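In praise of the first band on

Print this page | E-mail this to a friend

2023-04-14
By Genalyn Talavera

I have a rule about gigs and I keep to it even when it's raining and my dinner is still in the oven. I get there for the first band. Doors, coat in, down the front, ready. I've done this for years now and I would like to persuade you to do it too, because I think it's the best thing about live music and most people are in the pub while it's going on.

Last August I went to see Heitmann at the Corn Hall in Fillcombe. They were the name on the ticket and they were very good, and I'm glad I went. But what I came home humming was Helar, who went on when there were 16 people in the room. I know because the lad stamping hands had a clicker and he showed me. Helar are a three-piece, two guitars and a drummer who sings, and they played for less than half an hour. The second song had a long bit in the middle where both guitars dropped out and it was only her voice and the floor tom, and you could hear somebody unwrapping a cough sweet by the fire door. Then the guitars came back in and I think I may have shouted.

You don't get that at nine o'clock. At nine o'clock the room is full, everyone has had two pints, and they already know what they think of the band. That can be lovely! I like a singalong as much as anyone. But at half past seven the people on stage have to win every single person one at a time, and they know it, and you can watch them doing it.

The singer, Jucélia Caldeira, was selling her own records by the toilets afterwards, and we got talking. She told me she likes opening. "They let you be strange," she said. "If you're last on, people have paid for the songs they know. First on, I can play the one we finished in the van." They had, too. The closing song that night had no title yet and the second verse was mostly humming, and I bought the record without checking whether it was on there (it wasn't, and I don't mind).

I've heard the arguments against. My friend Malte Görtz, who has been going to gigs with me since we were both too young to be let in, says his time is worth something and support acts are mostly bad. He'd rather have a proper meal and turn up for the main event. And yes, some of them are bad. I have stood through a man playing one chord on an accordion, and through a band who spent most of their slot asking for more bass in the monitors. I once saw a duo fall out during their third song and finish the set facing opposite walls.

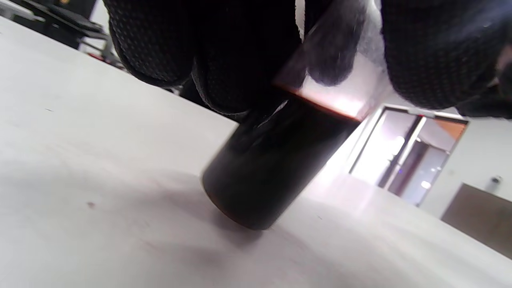
But a bad support act costs you half an hour, and you nearly always get something for it. The accordion man had a wonderful coat. The duo split up, and one of them now plays with Flerkden, whose last album I've played so often that my neighbour knows the words. I was able to tell Malte I'd seen her when she was cross and unknown, and he has never quite forgiven me.

There's also the matter of what the slot does for the people in it. Pascual Garrido has been putting on shows in our part of the world for a long time, and when I asked him about it he got out an exercise book. He had booked 52 nights over the past year and put a local act first on 48 of them. The other four were touring parties that brought their own support and wouldn't budge. He pays the openers, which plenty of promoters still don't, and he gives them a soundcheck, even if it's only ten minutes while the bar staff are dragging the tables back. He reckons a band learns more from one early slot in a cold hall than from a month in somebody's garage. I believe him. Helar had been on first for him five times before I saw them, and they had that ease you only get from having had things go wrong in public.

What I'd love is for the rest of us to meet him halfway. Venues could help by printing the running order, for a start. I have lost count of the tickets that say "plus support" as though it were a side salad. Put the name on! Put the time on as well, so that people with babysitters and last buses can plan. The Corn Hall started chalking stage times on a board outside and I've noticed fuller rooms early on, though I admit I'm the sort of person who would notice that because I want it to be so.

And headliners, you could come out and watch. Eckhard Eichhorn from Heitmann did that night in Fillcombe. He stood at the side with his arms folded and a big grin, in plain view, for the whole of Helar's set, and when his own band came on he spent a good minute telling the crowd what they'd missed. You could feel people looking at each other. A fair few of them went and found the record table later.

I'm not asking anyone to like everything. I'm asking for half an hour, with your phone in your pocket and your body somewhere nearer the stage than the bar. Clap properly, even if you're one of six. If they're selling something and you've got the money, buy it, and if you haven't, go and tell them which song you liked. They will remember it far longer than you will.

Helar are back at the Corn Hall this spring, second on the bill this time - so they're going up in the world - and there's a new act on before them that I know nothing about at all. No songs online that I can find, no photograph, just a name on the chalkboard. I've already arranged to leave work early. Malte says he'll see me at nine.

Print this page | E-mail this to a friend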